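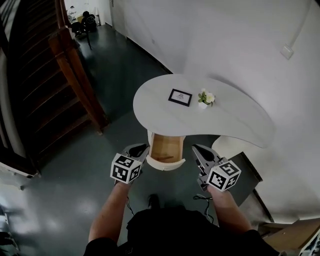

Our hallway had one job for years, and it was collecting junk mail. I finally dealt with it this spring, and since a few people have asked how I got a skinny entry table to hold anything useful without turning into a heap, I'm writing the whole thing up. My table is the white kidney-shaped one, with the little drawer with the rounded front tucked under the narrow end of the top. That drawer is what sold me! It's small, sure, but it pulls open right where you walk past, and it's pale wood inside so you can see what you've dropped in there, even on a gloomy morning. Everything below is built around it.

Start by emptying the table completely. Top, drawer, floor underneath. I put all of mine in a grocery bag and carried it to the kitchen so I'd be forced to deal with it before dinner. I had 16 keys in that bag. I could name the lock for five of them.

Next, wipe the top and the inside of the drawer. A damp cloth and a drop of dish soap is plenty for a smooth surface. Skip anything gritty, because white shows scuffs like crazy (ask me about the ring from the paint can – no, don't). Vacuum the drawer corners with the narrow nozzle before you wipe, or you'll just make gray paste.

Now measure the drawer. Do it on the inside, front to back and side to side, and then measure the depth with the drawer pushed in, in case the tabletop sits lower than you think. On a curved table the drawer box may be narrower at one end, so take the width in two places. Write the smaller number on your hand or your phone. I bought a bamboo tray from Kalinowski without doing this and it's now holding seed packets in the garage.

For the lining I used a sheet of thin felt from Hullen, the craft place out in Fornunville. Cut a paper template first. Lay the paper in, run your fingernail along the edges to crease it, trim, try it again, trim again. Then trace it on the felt and cut just inside the line. No glue! You'll want to pull it out and shake it over the trash every month or so.

Then choose what lives in there. My list is house keys, car keys, one pen, the mailbox key, and a pack of tissues. That's it, and the drawer is full. Sunglasses wouldn't fit lying flat, so they hang on a hook by the coats now and I've made my peace with that.

The top is the fun part. I'd say two things and stop. I have a small picture in a thick black frame with a white mat, and next to it an artificial plant in a little white pot, green leaves and white flowers. I know, I know, fake. But our hall gets next to no daylight and I killed a fern, an ivy and something with stripes before giving up. Dust the leaves with a dry paintbrush, the soft kind for watercolors. If yours looks stiff out of the box, bend the stems outward a few at a time and turn the pot until you like it from the front door.

If the table sweeps back to the wall like mine does, put your things toward the wide part and leave the narrow end bare. The narrow end is the landing spot. Mail goes there, gets opened, and goes away the same day. I was strict about this through all of May and now it mostly takes care of itself.

A few fiddly bits. If the drawer sticks, rub a plain white candle along the edges that slide and work it in and out. If it slides too freely and pops open when someone thumps down the stairs, stick a small felt dot on each side near the back. Put pads under the table too if your floor is shiny. Ours is dark and glossy and it shows every scratch and every crumb, and I still love it. I buy the Kunon stick-on pads because the adhesive holds, and I replace them when they get furry.

Leave room for your shins. Before you settle on a spot, walk from the stairs to the door carrying a full laundry basket. I moved mine twice after doing that, a couple of inches each time, and the bruises have stopped.

Next up is the coat hooks, once I work out what's behind that plaster.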